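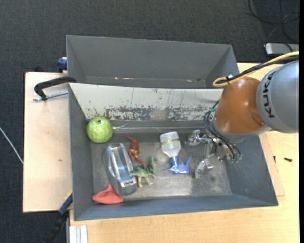
The catch-all: gray bin, toy dinosaur, something round and green.

Every house has one. The bin where things go when somebody is coming to dinner in 8 minutes and the table has to be clear. Margit Eklund has 18 of them, all bought secondhand, most with scratches she has stopped apologizing for.

"A pretty bin, you fuss over," she says. "A beat-up one you just use."

Her rule is short. One bin for strays, one kept empty behind it. Toy animals, desk stuff, whatever was under the couch, it all goes in the front one first. No sorting on the spot. Sorting on the spot is how you end up on the floor at midnight reading old birthday cards.

Then, once a week, the tip-out. Coffee first. Animals back to the kids' shelf, desk things back to the desk. Anything without a home waits in the second bin until the end of the month, then out it goes. Kids get a vote. They usualy vote to keep.

Ezekiel Tillman in Drasby tried it for all of July. Found a missing house key, two library cards and 45 crayons. Still hasn't found the lid to the good pan.

What about size? Small. Low sides, so you can see the bottom without digging. Eklund tried a deep one once, in the hall at Kvam, and it took her a whole afternoon to empty. It holds potatos now.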